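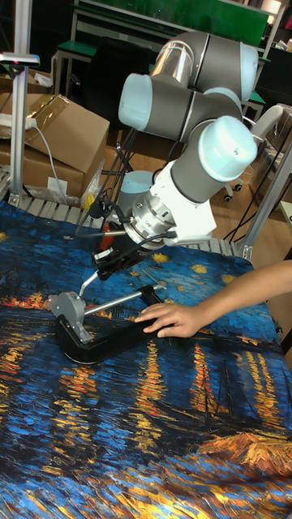 Our kitchen chair has a split seat and I'd love to glue it myself. I've one big C-clamp with a black frame and a T-handle, but is one enough?
Isabelle Pelletier

One may do for a short split – go gently, dear, and pad the jaws.
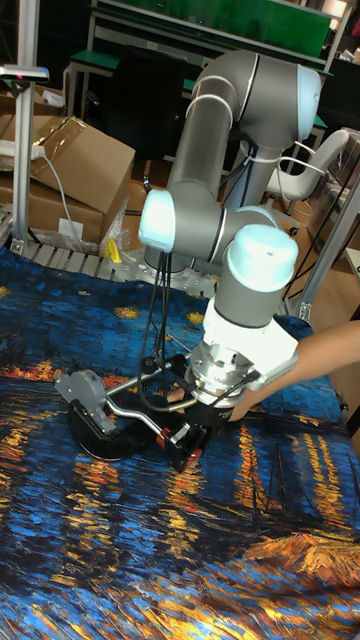
Night river print, mostly blues and golds
Leave it overnight, too.
Wendy Dawber

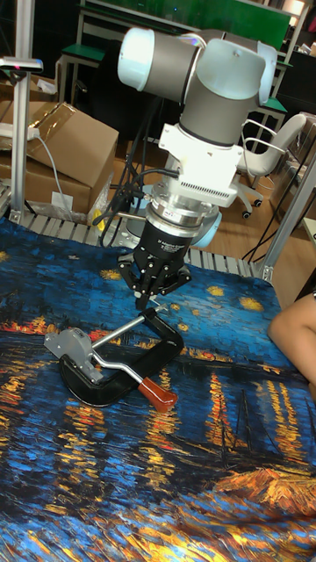 Shu-fen Leung wonders whether the split follows the grain, as hers did, and would happily use two clamps.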